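Notebook, dye and wool bench, Saturday, back in at half nine

Right, the madder vat. I left it overnight with the lid wedged and a towel over the top, and the smell this morning was a proper barnyard, so something is alive in there. Meenakshi Pant had already been in and written "stir me" on a bit of masking tape, so I stirred it. Colour on the test skein is a dusty brick, browner than I wanted. I blame the iron in the tap water at this end of the building, and I'm going to do the next one with rainwater from the butt before I start fiddling with the chalk again.

Fleece first, though, as that took most of the morning. We're down to the last bag of Gornau (the coarse one, lots of kemp) and two of the Vandness, and I weighed the lot before washing: 3297 g raw, all three bags together. I always lose more to grease than I expect, and the Vandness is filthy round the britch, so I'm not going to guess at the clean weight. It's all on the rack over the sink now and I'll weigh it when it's properly dry. Please don't anyone squeeze it to check!

Washing notes, for when I forget again. Water as hot as the tap will go, fleece in the net bag, push it under and then leave it ALONE. I swished the first batch and it started to felt along one edge, which serves me right. Second and third batches I just lowered in and went off to make tea, and they came out lovely — open locks, tips still separate, hardly any muck left in them. The rinse has to be as hot as the wash or the grease sets again and you're back where you began.

Alum next. I made up the mordant at the usual strength and split it across two pots, the enamel one and the big steel one. The Calado yarn (the two-ply, 369 g on the scales) went in the steel pot and sat at a bare simmer for an hour. The thermometer is sticking at 39 again, so I did it by eye and by how long I could hold a finger near the side. Meenakshi says that isn't a method. She's right, but the skeins look fine to me, and I've put a new thermometer on the list.

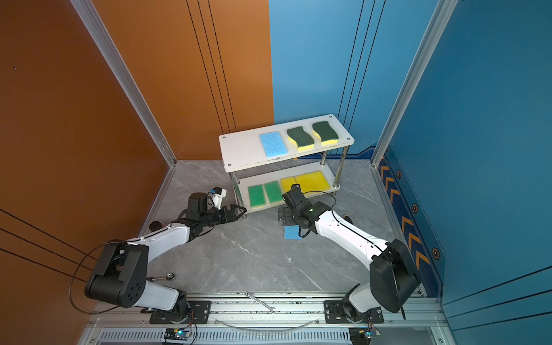 Sponges on the two-tier shelf, the wavy ones up top.

Weld after lunch, with half the mordanted yarn. Gorgeous sharp yellow, much better than the January one, and a tiny pinch of soda brightened it up even more. I overdyed one little skein in what was left of the woad and got a green I'd happily knit a whole jumper in. It's patchy near the ties where I'd knotted them too tight, so: looser figure-of-eights next time, and four ties to a skein instead of three.

The Claditz drum carder is squeaking again. I oiled the left bearing and it got quieter for ten minutes. I think the belt has stretched, but I didn't have the patience to take the cover off today.

Still to do: strain the madder, wind off the green, ring about the rainwater butt lid, find out who has my good niddy-noddy.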